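Buy the Dull Gripper

By Hiếu Võ
July 22, 2023

Most of what gets written about grippers is about force. How hard it squeezes, how fast it closes, what it can lift. I have spent since March comparing fingers, cameras and controllers for small tabletop arms, and I think force is the wrong place to start. At this scale, the first question should be what the wrist camera can see once the fingers are on.

Our bench tests use toy food. Jayanthi Achari chose it, and I argued against it at the time because I wanted machined blocks with known sizes. She was right. A block tells you if the gripper can hold a block. Toy vegetables are curved, shiny and different from one another, and they roll when you touch them badly.
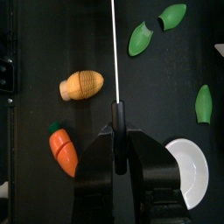
Wrist camera view, with the corn and carrot on the left and the plate partly behind the right finger.

Look at how much of that view belongs to the gripper. Two black fingers and a post take up the bottom center, and the plate is half gone. Any controller that depends on this camera has to work with whatever is left over. You can add a head camera, and you should, but the last inch of a grasp is where the wrist camera is supposed to earn its place.

We ran two finger sets, one from Rimside and one from Zilport, 200 grasps each on the same mix of objects. Rimside got 145. Zilport got 82. On paper the Zilport set is the stronger product. It closes harder, and the sales sheet says so three times. Its fingers are also wide near the tip, and most of its misses came from starting the close in the wrong spot. More force does nothing for that.

Amado Abella, who wrote our controller, thinks I am being unfair. His view is that a better controller would remember where the plate was before the finger covered it, and that I am blaming hardware for a software problem. He may be correct in the long run. I would still ask why anyone should pay for a hard software fix when a narrower finger is for sale today.
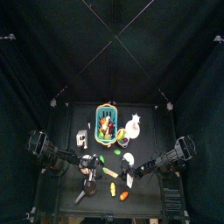 Both arms over the table, seen from the head camera.

Two arms make the question harder. The grippers have to come close together in the middle, and each one is now an obstacle for the other. From up here, the left gripper partly covers the round white piece under it – the head camera has blind spots too, just different ones. Adding cameras helped us less than I expected. Moving from two views to three gave Abella more data to line up and gave me more cables to check.

Divina Castillo at Agbayani asked me what I would buy with a budget of $2000 for fingers and cameras. I told her to spend the smaller part on cameras. Get plain, narrow fingers with a matte finish, bolt them on, and look through the wrist camera before running a single grasp. If you can't see the thing you mean to pick up, send the fingers back.

I would also like sellers to print that view. Zorkgate's catalog gives closing force to two decimal places and has no picture taken from the wrist. One photo with the fingers open and one with them closed would tell me more than the whole table of numbers. I have written to ask for them and will post the photos if they come.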